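Bench notebook, January
Small-parts trays, second go at the sorting bench

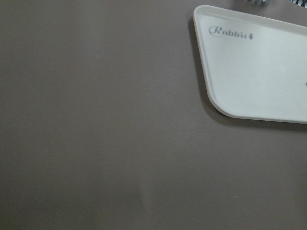

White Rabbit tray, top right corner of the bench.

OK, I am very happy with this tray. I have been grumbling about small parts since we moved the sorting work into this room, and it took one cheap shallow tray to get me excited about it again. Writing it all down while it's fresh, partly for me and partly for Dario, who is on the bench after lunch.

Background for anyone reading who wasn't in on this: the Imo kits go out as bags of little hardware, and everything has to be tipped out, looked over and put back by type. Up to now we used the deep bins from Dirker. Good bins! I still like them for storage. For picking they were miserable, because you are reaching down over a wall every time, and the last few washers hide in the corners where your fingertips don't fit. I wrote "use something flatter" in this book back on page 33 and then did nothing with it.

So, the tray. Low rim, rounded lip, plain white floor with "Rabbit" printed on it in a curly gray script. The wide rounded corner is the best bit. You can sweep a pile along with the side of your hand and the parts ride around the curve and bunch up where you want them (I did this far more times than the work called for, it's very satisfying). Dark screws show up beautifully on the white. Nylon spacers don't, they're nearly the same color, so those are staying in the Dirker bins for now.

Placement. I tried it dead center first and hated it. With the tray in the middle there's nowhere to lay the parts out in rows, and I kept leaning my wrist on the rim. Pushed up to the top right it's an easy reach for me and leaves the rest of the gray-brown top open to lay things out. Dario is left-handed, so he may want the whole thing mirrored. Fine by me, just put it back or tell me you like it better!

About the tabletop. I wiped it down with the Fiore cleaner and a dry cloth. There are still a few pale flecks on it and a faint lighter streak toward the front, very easy to miss. I can't tell if the streak is a smudge or just the light. Will go over it once more with plain water and see. I do like this color for the work: steel stands out, brass stands out, and there's no grain pattern to lose a tiny screw against. The old bench was all knots and I must have chased every one of them with tweezers thinking it was a washer.

First proper run: 316 pieces, one kit, tipped out in 3 lots so the tray never got crowded. Ended up with 2 strays, both M2 nuts, both found on the floor under my stool. That's on me for sweeping too fast. Smaller lots were a real pleasure, though. With everything in a single layer you spot a bad thread straight away, and I pulled out a bent pin I'd never have seen in the bin.

One complaint: the printing. Small black parts sitting on top of the lettering take a second look. It's over near one corner, so I keep the pile to the other side and it stops mattering. If it bugs people we could cut a piece of plain white paper to sit over it, but then we lose that nice slick floor and the sliding is half the fun.

Things still to try
- a second tray next to the first for rejects
- a thin rubber mat underneath, as it creeps a little when I sweep hard
- the lamp lower and farther left
- the Pramudberg scoop, if anybody knows which drawer it went into

Dario, please do one kit your way before you read my numbers too closely, and write yours on the next page. I'd love to know if the tray suits you on the other side. Spacers are in the deep bin, tweezers are in the mug.

4:40 pm. Went over the top again with water. Leaving the cloth on the hook to dry.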